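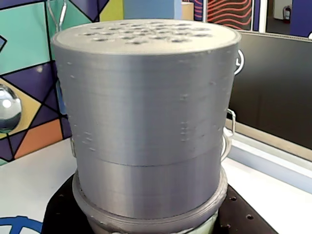

Why do small taps break so often in blind holes?

Mostly the chips have no way out. In a through hole they can fall below the part, but in a blind hole they collect at the bottom and in the flutes until the tap cannot turn any more.

Thread Tapping of M5 Blind Holes in Aluminum Plate
Project report, Manufacturing Technology course
Paavo Huttunen and Fouad Zoubi

1. Background

In our school workshop the second year students make a clamp base with M5 threads. In January we started to write down the broken taps, and it was clear that the M5 blind holes were the worst place. A broken tap is hard to remove from aluminum, and usually the part is lost. We wanted to find out if the type of tap matters more than the cutting oil.

2. Tools and material

The test plates were cut from one bar, so that the material is the same in all tests. All holes were drilled with a 4.2 mm drill on the bench drilling machine in the Reltley workshop. We used two taps. The first is a straight flute hand tap from Tatex, the one that the workshop always buys. The second is a spiral flute machine tap from Dufour. As lubricant we had Erano cutting oil, and some rows were made dry for comparison.

The tapping was done on the small milling machine with a floating tap holder. We kept the spindle at 600 rpm for the spiral flute tap. For the straight flute tap this was too fast, and after the first trial we turned it by hand with a guide block.

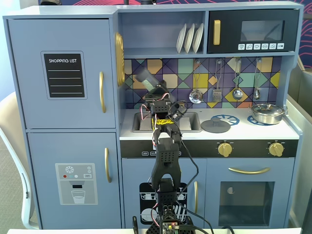
How deep should the drilled hole be compared with the thread?

We drilled 4 mm deeper than the full thread. The tap has a chamfer at the end which does not cut a complete thread, and the chips also need some room.

3. Method

In total we tapped 211 holes. Each plate had rows with oil and rows without oil, and we changed the order between plates so that a worn tap would not always meet the same condition. After tapping, every hole was blown out and checked with a go/no-go thread gauge. A hole was rejected if the go side stopped before full depth or if the no-go side went in more than two turns.

One mistake must be told. On the second plate the drill was not clamped at the correct height, and 11 holes came out too shallow. They are in the total number but we did not use them in the comparison of the taps.
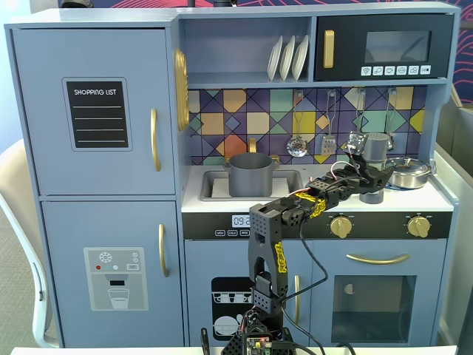 Figure 3. Light blue-gray play kitchen with a black robotic arm and three white plates on the shelf.

4. Results

The spiral flute tap did not break during the test. The straight flute tap broke two times, both times in a dry row and both times when we were turning it back out. Of the holes used in the comparison, 31 were rejected by the gauge. Most of these were dry holes made with the straight flute tap, where the chips had been pressed into the thread and torn it near the bottom.

With oil the difference between the taps became much smaller. We did not expect this. The straight flute tap with oil gave good threads if it was turned back half a turn after each full turn, but it is slow work and the person must be patient. Fouad made better threads than Paavo with this method - he has a lighter hand on the wrench.

The dry rows with the spiral flute tap were acceptable by the gauge, but the surface looked rough and some aluminum stayed on the cutting edges. We had to clean them with a brass brush

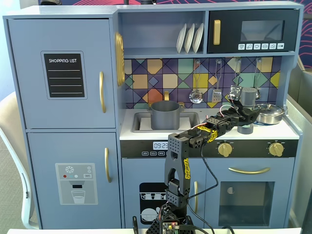
before the next row could start, and this cleaning took more time than putting oil in the holes would have taken.

5. Discussion

The number of operators was only two, so the result for the hand tap depends a lot on us. We also did not measure the torque. A torque sensor was planned, but its adapter did not fit the tap holder and we had no time to turn a new one. We can therefore say which holes were bad, but we cannot say how near to breaking the tap was in the good ones.

For the clamp base we recommend the spiral flute tap with oil. If the hand tap must be used, the oil should be put on again for each hole and the flutes brushed clean between holes. The drill depth should be set with the stop on the machine and checked on a scrap piece first. The test plates and the gauge records are in the cabinet beside the drilling machine, together with both broken taps.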